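From: Hemant Nigam
To: Prenmont Robotics Club list
Date: 13 Jul 2021
Subject: Re: [prenmont-robotics] where are we up to with the poster task?

Hi all,

Sorry for the slow reply, I've had marking up to my ears. Replying under the bits I can answer.

> Hemant, I missed the last two meetups and I'm a bit lost.
> Are we still doing the poster task in the simulator, or has
> everyone moved on to the drawers?

Still on the poster! The drawers can wait until the arm stops treating every thin flat thing like a tin of beans. The Bech team have been working from the wrist views all fortnight, and I think they've finally worked out why the grasp is so touchy. When you come at a panel nearly edge-on there's hardly any face to go by, so the fingers have to be open and lined up well before you get close.

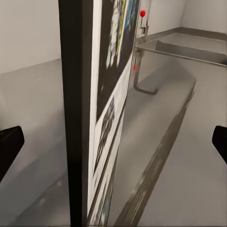

Anyway, we're up to 434 runs on the shared drive and I've been through more than 52 of them by hand (send biscuits). Please, please put your team name in the folder when you save. I've got a whole stack from someone who named everything "final" and I can't tell if they're Bech's or Moneo's.

> Also, what happened with the slow approach idea? Last I heard
> Moneo wanted to drop it.

They did, then they changed their minds. Moneo now come in quick, slow right down for the last little stretch, and only then start to close. I like it — it's easier to see what the fingers are up to when you play a run back, and the Year 9s can follow it without me hovering. The settings are in the Moneo folder if you want to pinch them for your own team.

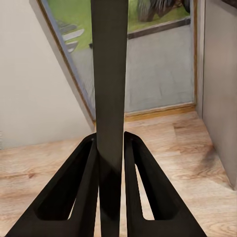

Do we need our own laptop to join in from home?

Any laptop that can open the Trekeveo page will do, and the club has a few to lend if yours is too old or your little brother has claimed it.

> Is there anything I can do before the next meetup?

Heaps! Pick 16 runs from the shared drive, watch them at half speed and write down the moment you think the arm commits to the grasp. Don't look at anyone else's notes first. We'll compare at the meetup and have a good argument over it. If you'd sooner write code, the script that sorts the runs falls over at number 297 every single time and I've run out of ideas (and patience).

One more thing for the newer families. The November showcase is on again, and each team gets a table and a screen. I'd love every team to have one run they're proud of and one that went badly, with a kid who can talk through both. Start putting them aside now so we're not scrambling the night before like last year.

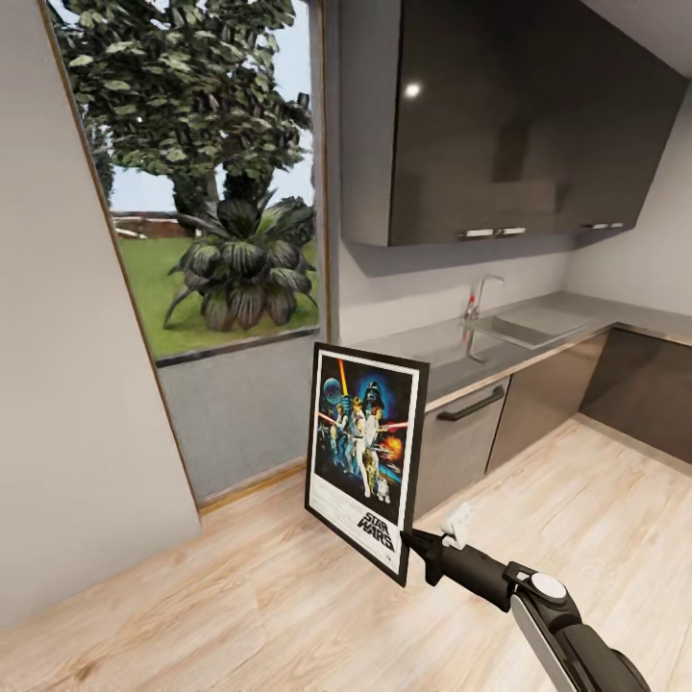 The club arm holding up the Star Wars poster in the simulator kitchen

Shout if you can't get into the shared drive and I'll resend the link.

Cheers,
Hemant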